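Cisside Lined Storage Basket

Home > Storage > Baskets and Bins > Lined Baskets

Item 138
Three sizes: Small, Medium, Large
Ships in 7 business days

The Cisside is an open storage basket with a removable fabric liner. It is meant for the things that pile up in living rooms, bedrooms and hallways: toys, throws, magazines, scarves, spare towels. It has two handles and no lid. The basket is sold assembled, with the liner already fitted.

Cisside was the first basket in the Clomerar range and is still the one we sell most of. The current version has a deeper liner than the one sold before May. If you own an older basket and need a replacement liner, see the note on liners further down this page.

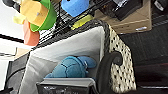
Sizes

Small is for shelves and closets. It fits most cube shelving, but measure the opening first, including the space the handles need on each side. Medium is the general-purpose size and the one most people buy for a child's room. Large is a floor basket and is too wide for standard shelving.

Medium measures 22 inches along the long side. The handles are not included in that figure. Full measurements for all three sizes are printed on the hang tag and in the size chart, which you can request from customer service if you are planning a built-in.

The sides flex a little. A basket that has been shipped flat against another box may arrive with one side pushed in. Take out the packing paper, put a couple of folded blankets inside and leave it overnight. It should be back in shape by the next day.

Liner

The liner folds over the rim and is held by a drawstring. To take it off, loosen the string, lift the fold all the way around and pull the liner straight up. To put it back, start with the corners. If you start in the middle of a long side you will end up with extra fabric at one end.

Machine wash cold on a gentle cycle, separately from dark clothes. Hang to dry. Do not tumble dry. Press on low heat if you want the creases out, though most of them go once the basket is filled. Do not bleach.

Replacement liners are sold separately in white only. Liners made for the current basket will fit the older one but will sit loose at the bottom. Liners from the older basket will not reach over the rim of the current one.
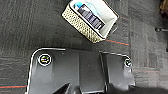
Where to use it

The Cisside is an indoor basket. It should not be left on a porch, on a patio or in an unheated garage. We get this question every summer from people who also shop for the Grillside cart, so to be clear: for outdoor cushions and grill covers, buy the Grillside deck box. It closes and it drains. The Cisside does neither.

It can be used in a bathroom that has a fan or a window. Keep it out of the splash area of a tub or shower and do not put damp towels in it for more than a few hours. It is not a hamper.

Keep it at least 3 feet from a fireplace, stove or space heater.

On wood or tile, lift the basket to move it. Dragging a full basket will wear the base and may mark a soft floor finish. Felt pads do not stick well to the weave. A thin rug pad cut to size works better.

Weight and loading

Maximum load for Medium and Large is 22 pounds. Small is rated for 7 pounds. These figures are for a basket being carried by both handles. Carrying a full basket by one handle puts the whole load on one set of stitches and is the most common cause of damage we see in returns.

The basket will hold books, but they should be laid flat on the bottom and not stood against the sides. Do not stack one filled basket on top of another. Empty baskets of different sizes nest, with the liners in place.

Do not use the basket to carry children or pets. Pets do like to sleep in the Large, and that does no harm as long as it stays on the floor.

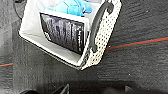 Cleaning the outside

Vacuum with a soft brush attachment. Wipe marks with a damp cloth and a drop of dish soap, then wipe again with plain water. Dry it away from direct sun. Crayon comes off best if you let it harden in the freezer (Small only) and brush it out. For the larger sizes use a bag of ice held against the spot.

Some fading is normal near a south-facing window. Turn the basket every few months.

Price and availability

Small: $38
Medium: $66
Large: $84
Set of three: $138, shipped nested in one carton
Replacement liner, any size: $14

The set is sent as one piece and must be returned as one piece.

Returns

Unused baskets can be returned within 66 days with the hang tag attached. Washed liners cannot be returned. If a handle comes loose within the first year, send us a photo of the stitching and the order number and we will replace the basket.

Also in this range

Clomerar bench with shelf (takes two Small or one Medium)
Clomerar wall hooks, set of 7
Gajdoš wool throw
Gajdoš floor cushion, round

Prices and stock checked July 2019.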